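9/1/23 – print bench notes, zine fair prep

Okay, back at the bench after the long gap, and the Prunar job is further along than I feared! The cover is a two-color relief print, gray-green under black, and I pulled six proofs before lunch. Four of them I'd happily put on the stall. The other two have a halo on the left side of the lettering, so I'm packing behind the block with one sheet of newsprint and trying again tomorrow.

Edition size is settled: 393 covers. We bought 700 sheets of the Jeon cream stock back in May, so there's plenty left over for bookmarks and for me messing up (I will). Please don't use the cream for test pulls, use the offcuts in the bottom drawer.
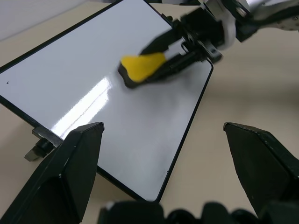 Ink notes, so I don't have to work this out again. The black straight from the can was too stiff and pulled fibers off the paper. A tiny bit of the Enetico oil loosened it nicely – and I mean tiny, the first batch I mixed went greasy and crept into all the fine lines. The gray-green wants to sit overnight before the black goes on. I rushed one and it came out shiny and sort of muddy where they overlap.

Registration is still my weak spot. The pins hold fine but I keep feeding the sheet with my right hand and it drifts. Feeding from the left felt silly and worked much better, so that's how I'm doing the whole run.
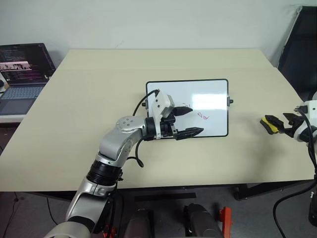 Small whiteboard with red marker on it, on the table.

Stall stuff: Juveck want the price list before we load in, and I still haven't decided if the covers sell on their own or only with the zine. Leaning toward only with the zine. Also need more glassine bags, the big ones, and a new blade for the trimmer.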